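Permit conditions for an open water swim: when is an access plan due?

Posted in: Events, Permits and Public Shoreline
June 26, 2019

Loretta Blackwood
Our club holds a two-year permit from the Bundamel Harbor District for the Trusham Point open water swim, which takes place each November. Condition 3 of the permit states that the permittee "shall provide a public access plan prior to the event." The district has now written to say that the beach must remain open to the public during the race and that a plan must be submitted with any amendment request. We intend to ask for an amendment raising the entry limit to 80 swimmers. Must the access plan be filed with that request, or may it follow later under the wording of Condition 3? The club would also like to know whether a temporary closure of the boat ramp counts as a restriction on public access.

Pettigrew
The two requirements should be read together. Condition 3 sets the latest date by which a plan must exist. The letter sets a separate requirement that applies only where the permittee seeks to change the permit. As the club is asking for a higher entry limit, the plan should accompany the amendment request. An application received without it will ordinarily be treated as incomplete, and the review period will not begin.
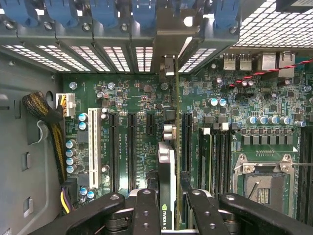
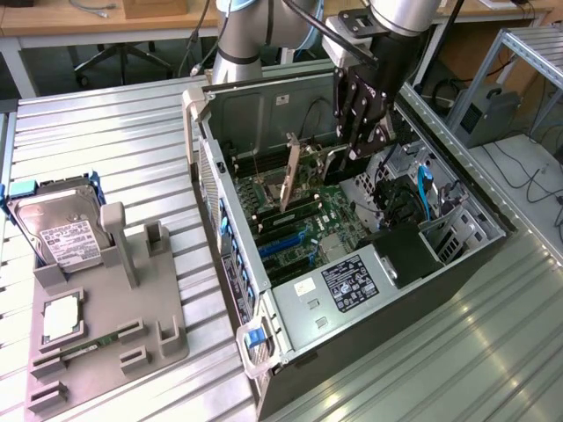

With regard to the boat ramp, a closure of any length should be disclosed. The plan should state the hours of the closure, the nearest alternative launch, and the location of posted notices. Districts generally accept a short closure at the start and finish of a race – they are less willing to accept one that lasts the full day. If the permit names a specific contact for shoreline matters, the draft should be sent to that person before it is formally filed.

Please note that a letter from staff does not itself amend a permit. Should the club disagree with the requirement, it may ask that the matter be placed on the agenda for a public hearing.

Usta
We had the same thing with our paddle race. Filed the plan late and lost our date. Send both together.

Loretta Blackwood
Thank you both. The club will file the plan and the amendment request as a single package, and will list the ramp closure with its hours. I have asked the district to confirm in writing whether the entry limit includes relay teams, as the permit does not address them.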